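Last updated: April

I've wanted to see the inside of a computer refurbishing shop for ages, so when Wevmont opened its doors for a morning I was in line well before nine. They take in old office desktops, 192 in the last batch, and get them ready for schools and libraries. I could have stayed all day!

My favorite part was getting close to a motherboard. Four long memory slots, all of them empty, and next to them the processor sitting in its silver socket, shiny enough to throw the light back at you. I never knew there were two little levers on those things.

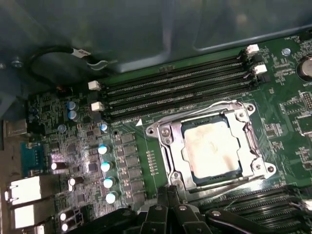
BRELLSIDE — April

The town is a pretty 18 miles from my place, and the shop is tucked behind the old feed store. Inside it's brighter than I expected, and people were happy to answer even my silliest questions (yes, I asked what a heatsink does).

What I loved was seeing a whole tower opened up on its side. You get everything at once — green board, graphics card, the silver power supply with its label, the metal drive cage over on the right. My own computer at home has been a mystery box for years, and now I want to go take the side off. 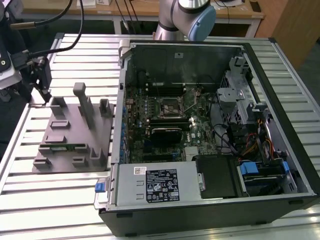
Getting there and what to bring

Take Route 431 and park in the gravel lot, it's free. The tour runs 2 hours with a coffee break in the middle. Wear closed shoes and bring a sweater.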